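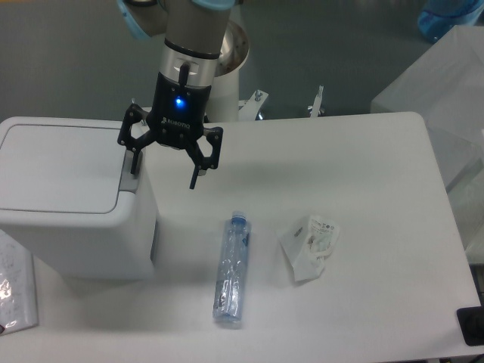 When does a pension sharing order take effect?

It takes effect on the date of the final divorce order or 28 days after the sharing order is made, whichever is later. If someone appeals, the date moves again.

2025-12-28

Spent the afternoon going through the settlement papers at the kitchen table and writing down where each item stands, as I had lost track before Christmas.

The conditional order came through in May. The final order has not been applied for. Skelleck advised waiting until the financial order is sealed, the point being that if one of us died between the final order and the sealing, the survivor could lose the widow's or widower's benefits under the Botlow scheme and have no share of the fund to replace them. I accept that and have stopped asking.

The Botlow valuation arrived on the 19th. It gives the cash equivalent and the accrued annual pension, but leaves out the additional voluntary contributions, which are held in a separate fund. The covering letter says a second statement can be requested. I have requested it. Without it the pension inquiry form cannot be completed properly and I am not signing a version with a blank box. 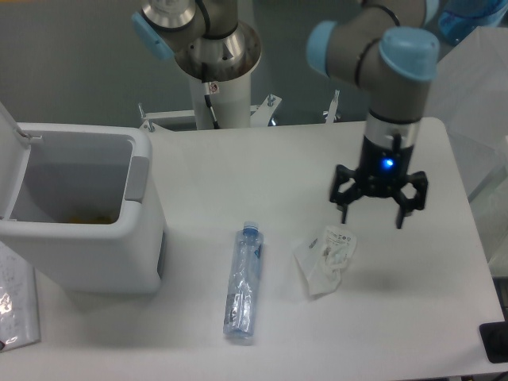
The other matter is the percentage. A sharing order in England has to be written as a percentage of the cash equivalent, so the draft clause giving a fixed sum in pounds will have to be changed. The report from Acharya gives two figures, one for equality of income at retirement and one for equality of capital. They differ because the scheme is a final salary one and the cash value does not buy the same income elsewhere. I prefer the income basis. The other side has not said which it prefers.

Costs to date, copied from the blue folder:
Scheme's charge for the extra statement: £25
My half of the actuary's report: £449
Skelleck, drafting on account: £400
Set aside for copies and post: £100

The scheme's charges for putting the order into effect are not in that list. The draft is silent on who pays them, and if it stays silent they fall on me as the member. Must raise this. An even split would be normal enough. 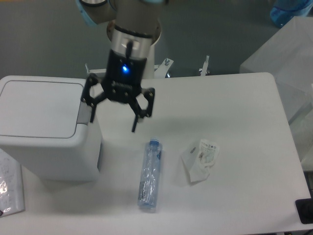
Black gripper with its fingers open, blue light on.

Read the implementation notes twice. The scheme has four months to carry out the transfer, and the clock starts on the later of two dates: the day the order takes effect, or the day the scheme holds the full set of papers. A missing birth certificate is enough to hold it up – I have mine, and have asked for the other one to be sent to the Plelow office.

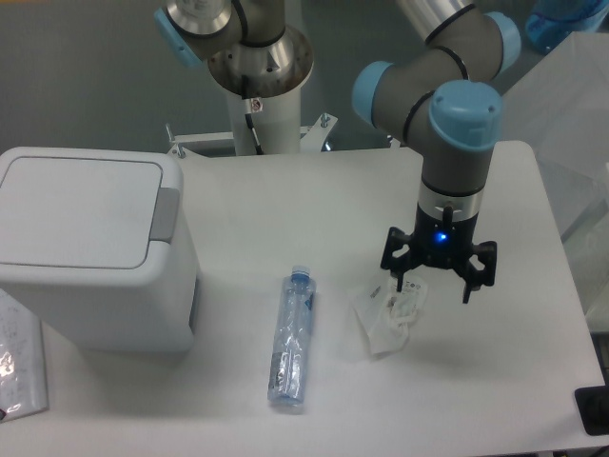
Also checked the nomination form for the lump sum on death. It still names my spouse. Divorce does not cancel it, and the trustees can take it into account as it stands. A new form is filled in but undated. Skelleck wants to see it first in case it cuts across the clause on life cover.

To do when the office opens: chase the second statement, query the fixed sum clause, ask about the charges. Folder back on the shelf.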